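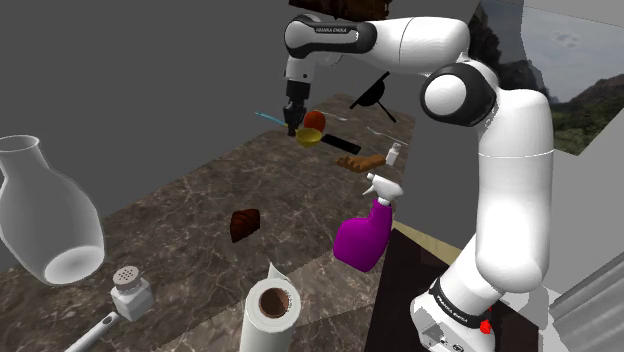 3. Why people can't agree on what "busy" means

I started this part of the study with a word that kept turning up in my notes. Homeowners picking a kitchen counter say they don't want anything "too busy," and then half of them walk over to the loudest slab in the yard. I wanted to know what they meant by it. So did Tomás Pinheiro, who has sold stone in Skokside for longer than I've been writing papers, and who let me hang around his showroom every Wednesday until I had 70 interviews (thank you, Tomás -- and thanks for the coffee!).

The setup was simple. I asked each shopper to sort a stack of sample cards from calm to busy, any way they liked, and to talk while they did it. Nearly everyone began with color. Dark samples went to the calm end, pale ones to the busy end, and then the veins started causing trouble. A brown surface with pale, irregular veins, like the counter in Figure 1, is the kind of thing that got picked up, put down, and moved three or four times. One woman told me it was "a quiet color with a loud pattern" and asked if she could tear the card in half.

Contrast mattered more to people than the amount of veining. Cards with a lot of veins close to the background color were called calm, while a single bright streak across a dark card sent it straight to the other end. Ryan Bloxham, working from the Plorach sales records, had guessed the opposite, and we argued over it for most of December. His 733 orders show what people bought, and plenty of them bought the streaky stuff. I think we're both right, since buying a thing and calling it calm are different jobs.

Size is the piece I'd do over. My cards were small, and a vein that wanders down a whole counter gets chopped to a squiggle on a card. The Candine survey had the same problem with 4,000 people, so at least I'm in good company. For round 2 I've asked Zaugg to lend us full slabs, and I'll report the sorting results for those separately in Section 5.

Questions about this section: write to the authors, care of the Skokside showroom
Copyright the authors. Back to top
Last updated: December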